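Ortsbild und Straßenraum — Skript zur Vorlesung, Abschnitt 4: Blickachsen

4.1 Begriff
Als Blickachse gilt eine Sichtbeziehung, deren Verlauf durch seitliche Raumkanten gefasst und durch einen Zielpunkt abgeschlossen wird. Fehlt der Zielpunkt, sprechen wir von einer offenen Achse. Die Unterscheidung ist für die Bewertung im Plan relevant, vgl. Übungsblatt 2.

4.2 Raumkanten
Raumkanten entstehen durch Gebäudefluchten, Mauern, Hecken oder Baumreihen. Vegetation ist als Kante veränderlich: Kronenbreite und Laubstand sind daher mit Aufnahmemonat anzugeben. Eine Erhebung im Februar liefert andere Sichtfelder als eine im Sommer.

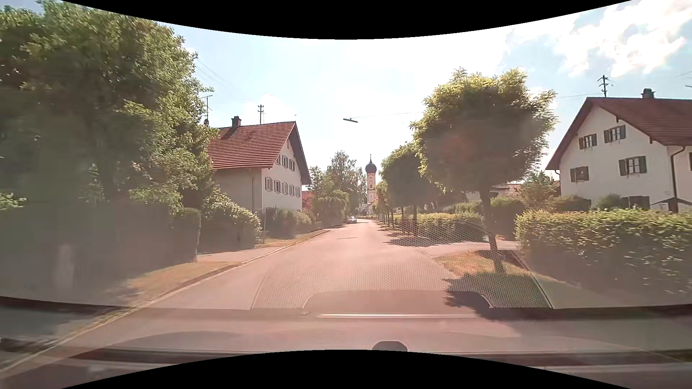 Für das Verhältnis von Straßenbreite b zu Kantenhöhe h wird der Querschnitt alle 50 m aufgenommen. Bei Grundstückszufahrten ist die Kante unterbrochen; Lücken unter 20 m werden im Plan gestrichelt dargestellt, größere als Öffnung.

4.3 Zielpunkte
Kirchtürme, Tore und Giebel wirken als Zielpunkt, wenn sie die Kanten im Sichtfeld überragen oder zwischen ihnen frei stehen. Zu protokollieren sind Standpunkt, Augenhöhe, Entfernung und verdeckter Anteil. Verdeckungen von mehr als 40 % gelten in diesem Kurs als Teilsicht.

4.4 Darstellung
Maßstab des Lageplans nach Absprache. Achsen als durchgezogene Linie, Teilsichten als Punktlinie. Die Vorlage Brikodis kann verwendet werden — Legende bitte anpassen.

Kommentare (3)

mk_77: In 4.2 steht nicht, ob b mit oder ohne Gehweg gemessen wird.

D. Nyitrai: Mit Gehweg, von Kante zu Kante. Wird ergänzt.

plan_lena: Gilt die Grenze für Teilsichten auch bei Türmen, die nur unten verdeckt sind?

Kontakt: Dorottya Nyitrai | Stand: 10. September 2022 | © Lehrgebiet Ortsplanung | Nach oben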